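Chapter 4
Before the Client Lies Down: The Reflexology Intake

I learned foot reflexology in a drafty upstairs room at the Baluyot school, and for the first month I thought the whole craft was in my thumbs. I practiced thumb-walking on table legs, on oranges, on my own poor shins. Then I got my first practice client and had no idea what to say to her. I started pressing before she had both socks off!

So we're going to slow down. In the last chapter you worked through the foot map and its zones, and I hope you've been quizzing yourself. Now we'll look at the fifteen minutes or so before you touch anybody. By the end of the chapter you should be able to take a simple history, set up your space, and spot the people you need to send to a doctor first.
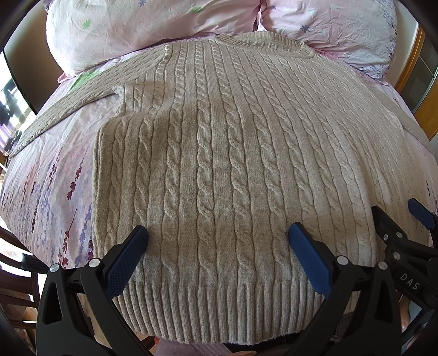
4.1 What to ask

My intake form has grown and shrunk over the years (the longest version ran to four pages, and people hated it). These days it fits on 2 sides of one sheet. I ask about pregnancy, blood clots, diabetes, recent surgery, foot injuries, and any medicine the client takes. I also ask what they're hoping for, and I write that down in their own words. "I want to sleep" and "my insomnia is bad" tell me slightly different things.

Please don't promise to cure anything. Plenty of my clients say they feel calmer after a session, and I'm happy to leave it there. If someone has a hot, swollen calf, you stop, and they get medical help that same day.

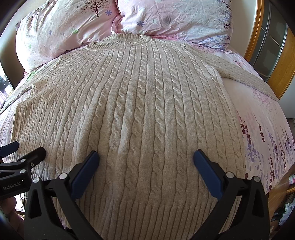 4.2 Warmth and clothing

People cool down when they lie still, especially with bare feet. I keep the room warmer than I'd like for myself and put a blanket within reach before we begin. Ask clients to come in something easy. A thick crew-neck sweater with raised cables all down the front is lovely and cozy, but I'd suggest a thin layer under it so they can take it off if they get too warm — and lying on a bulky knit for an hour doesn't suit everyone. Pants should roll to the knee without pinching.

Your own clothes matter too. Short sleeves or snug cuffs, no rings, and nails shorter than you think.

4.3 Choosing a chair or a table

I've worked on both, and I still change my mind. My Kavonach recliner cost me $990, and the Trernero table I tried next was $1290 with the bolster. The recliner lets me see the client's face, so I catch a wince right away. The table is kinder to my back. If you're just starting out, borrow one of each and do a few full sessions before you spend anything.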